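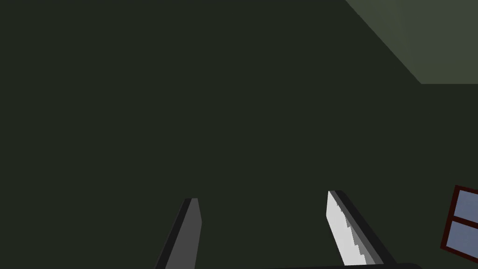

Damián Daza had told us to walk the Darance section first and leave the lake until the afternoon, as the wind drops after two and the boardwalk is easier going. He was right about the wind. The boardwalk was closed.

Search walks, huts, regions Go

We were at Willard for the open day on the new hut-to-hut route, which runs 54 kilometres from the Quiroga road end to the old rail stop at Skorkley. Two of the four huts are finished. The third has a roof and no floor, and the fourth is a set of pegs in the grass.

The first hut sleeps 12 in three rooms, with a shared kitchen and a rainwater tank outside. Bunks are 105 a night, bedding included, dinner extra. Mattresses are thin. The drying room is good – big enough for a full group's boots and coats – and there is a bench on the east side out of the weather.

From there we walked up to the lookout at 721 metres. The new track is well drained and the steps are an even height, though the signs still give the distances for the old route, so allow longer than they say. Lunch was soup and bread at the top, brought up by quad bike.

Parking was the weak point. There are 112 spaces at Quiroga and they had gone by half past nine. Later arrivals were sent back to the village and picked up by minibus, a wait of 40 minutes for some.

Bookings for the first two huts open in May. No date yet for the others.

Filed under: Trails & Huts, Trip Reports

Last updated: April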